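Ticket 506
Status: Open, waiting for customer
Product: Prumach inline bathroom fan, with timer
Bought from: Kinnunen web shop
Subject: Water drips from the ceiling grille when the fan is off

First message from customer

Good evening. I have a small house outside Flidaveck which I am finishing inside by myself, room after room. In May I installed your Prumach fan above the bathroom ceiling. All summer it worked well and I had no complaint. Now the weather is cold and water comes down from the grille. It is not much, perhaps a small spoon at a time, but it falls on the Viswood ceiling boards first and then on the floor, and there is already a brown ring on one board.

The water does not come during the shower. It comes later, when the fan has stopped. I have looked at the roof above and I don't believe it is a leak, as we had no rain this week and the drip was the same.

The installation is like this: grille in the ceiling, flexible duct up to the fan, fan fixed to a rafter, then flexible duct again to the outlet in the roof. The loft is not heated.

Please tell me if the fan is faulty, and if I should send it back.

Reply from Kinnunen support

Thank you for the clear message. From what you write we do not think the motor is faulty. Warm, damp air goes into a cold duct, water forms on the inside of it and runs back down. We need some more information before we can be sure:

- Is the duct insulated along the whole length?
- How long is the duct from the fan to the roof outlet?
- Does the flap in the outlet close when the fan stops?
- For how long does the fan run after the light is switched off?

Please do not seal anything with tape or silicone until we have the answers.

Customer

I went up with a lamp and a measuring tape. My answers in your order.

The duct is insulated from the grille to the fan. After the fan it is bare. I remember now that I ran out of insulated duct and took the plain one which I had from the kitchen work.

The length after the fan is 2 m. It does not go straight. It lies down on the joists for 600 mm and then goes up to the roof, so there is a low place, a kind of belly. I pressed it with my hand and I could hear water moving.

The flap I could not see from inside. I asked a neighbour for his long ladder and will look tomorrow if there is no ice on the roof.

The timer is on the shortest setting. My wife finds the noise unpleasant at night and I had turned it down.

Kinnunen support

The belly is very probably where your water collects. There are three things to correct and we ask that you do them in this order, with some days between, so that we know which one helped.

Step one. Empty the low part of the duct into a bucket. Then lift the duct so that it rises all the way from the fan to the outlet, with straps on the rafters. Do not pull the straps so tight that the duct becomes flat.

Step two. Change the bare part for insulated duct of the same diameter. The outer skin has to be closed at both ends, otherwise the insulation takes up moisture.

Step three. Turn the timer up. We recommend the middle setting as a start.

Switch off the fan at the fuse before you work near it.

Customer

Step one is done. The quantity of water in the duct surprised me, it was enough to fill a saucepan. I used four straps. The duct now rises from the fan to the roof with no low place.

I also looked at the flap from the ladder. It was held half open by an old nest, very dry. I removed the nest and the flap now falls shut by its own weight. I am sorry that I did this at the same time as step one, because you asked for one change only, but I did not want to carry the ladder two times.

Result after three showers: still a drip, but smaller. The paper which I put under the grille had one wet spot the size of a coin.

Kinnunen support

No problem about the flap. We have written it in the log. Please continue with step two. You can order the insulated duct from us or buy it locally. Only check that the inside diameter is the same as on the fan collar.

One more question: what is the temperature in the bathroom, and is there a gap under the door? When the door is tight the fan cannot draw enough air and the damp air stays in the duct for longer.

Customer

The bathroom is at 19 degrees in the evening. About the door I had not thought at all. When I hung it I was proud that it fitted so well to the floor. I held a sheet of paper in the gap and it did not go under.

I will take the door off and cut the lower edge a little. The duct is ordered.

Customer

Step two is done, and the door too. Installation of the insulated duct took the whole morning, as I am not a thin man and the loft hatch is narrow. I closed both ends with aluminium tape and a clamp.

Under the grille I have put fresh paper. After two evenings it is dry. The timer I have not touched yet, so I will wait with step three until you say.

A question about the brown ring: can the Viswood board be sanded, or do I have to change it?

Kinnunen support

This sounds good. Please go on with step three now and leave the paper in place until the next really cold night.

For the board, let it dry fully before you decide anything. Try fine sandpaper first on an offcut, if you have kept one. We do not sell Viswood, so for the correct oil please ask the shop where you bought the boards. We keep the ticket open until we hear from you.

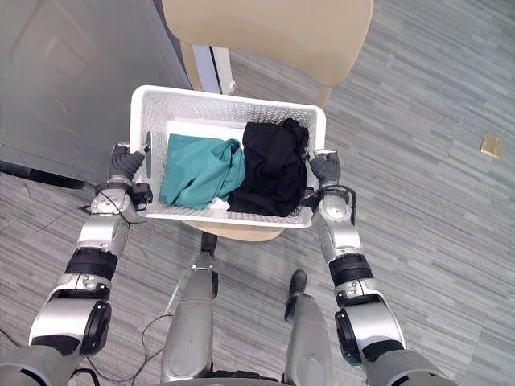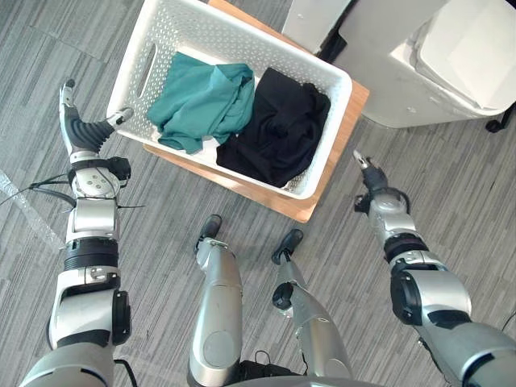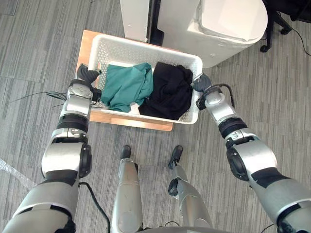

Log kept by the customer, Flidaveck
Last edited 7 Dec 2022

Timer is now on the middle setting. My wife says she can live with the noise if the bathroom door is closed. I have an offcut of the board in the shed and will try the sandpaper on it when the ring is dry. The paper under the grille stays there for now and I will write again after the frost.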